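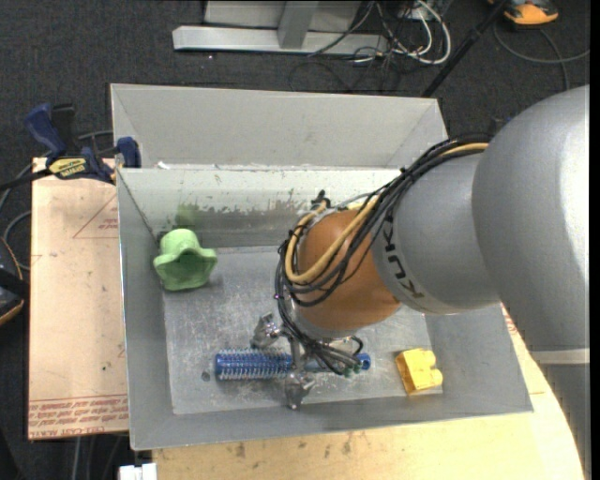
Page last updated: April, Thursday 16:40

Picking by push

Most bin-picking systems treat grasping as a single decision. A model looks at the bin, scores candidate grasps and sends the arm to the best one. The method developed by Joanne Hollis and Kyung-tae Yoon at Kershaw makes the decision repeatedly during the descent. The controller, called Cluritz, rescores the grasp 5 times a second and can shift the wrist until the fingers close.

The test cell uses a KUKA arm over a grey metal bin. The objects are household items and toys: a blue hairbrush, a yellow building block, a light green hat-shaped piece. The hairbrush is the awkward one. Its handle is thin and its barrel is covered in bristles, so a grasp at the geometric centre tends to land where the two parts meet and the brush rotates as it is lifted.

Training used 2229 recorded attempts, each labelled only as held or dropped. No object models were supplied. Evaluation took 200 further picks, split evenly between the new controller and a fixed-plan baseline using the same network. The largest gain was on long objects lying close to the bin floor. On blocks the two were level.

Samuele Colombo, who wrote the motion layer, puts the difference down to small lateral corrections in the last stage of the approach. "The first estimate is usually fair," he says. "It is wrong by the width of a finger."

There are costs. Mean cycle time rose by 2 seconds, and the controller sometimes hesitates between two equal grasps -- a fault the group has damped with a penalty on reversals. Cable drag on the wrist is not modelled. Hollis wants to measure it next, before the cell moves to Wulemlow.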